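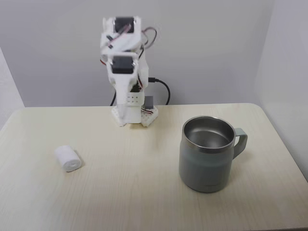 Coffee smell won't leave insulated steel mug

Posted in Kitchen & Cleaning, 2/23/22

I have a double-walled camping mug, matte gray-green outside, bare stainless inside. After daily coffee since September it smells stale even when empty and clean to the eye. Dish soap and a sponge make no difference. Tea made in it tastes of coffee. Is there a method that won't damage the outer finish? The mug holds 12 ounces and has no lid.

Skiltum

Fill it to the rim with hot water and one tablespoon of baking soda. Leave it for 3 hours, empty it, then wipe the inside with a soft cloth. Coffee oils collect in a thin film on the steel and ordinary soap at sink temperature lifts very little of it. If the smell is still there, repeat with white vinegar and water in equal parts for 20 minutes. Do the two separately - mixed together they mostly cancel out.

Keep the solution off the outside. A matte coating can go patchy with long soaking, so don't submerge the whole mug. No steel wool and no chlorine bleach; bleach pits stainless. Dry it upright and uncovered.

Radulović

Dishwasher, hottest cycle. Works for mine.

Bositz

Check the rim first. On some double-walled mugs there is a small lip where the coating meets the bare steel, and residue sits there. Run a cotton swab along it. If it comes away brown, clean that line with baking soda paste and a soft toothbrush before you bother soaking anything.

Prusemton

Comments (3)

Bositz's dishwasher advice is wrong for coated mugs unless the maker says otherwise. Heat can also weaken the vacuum seal.

Mine is uncoated, should have said so.

Swab came away brown. Did the rim, then the soda soak. Smell is faint now, will repeat tomorrow.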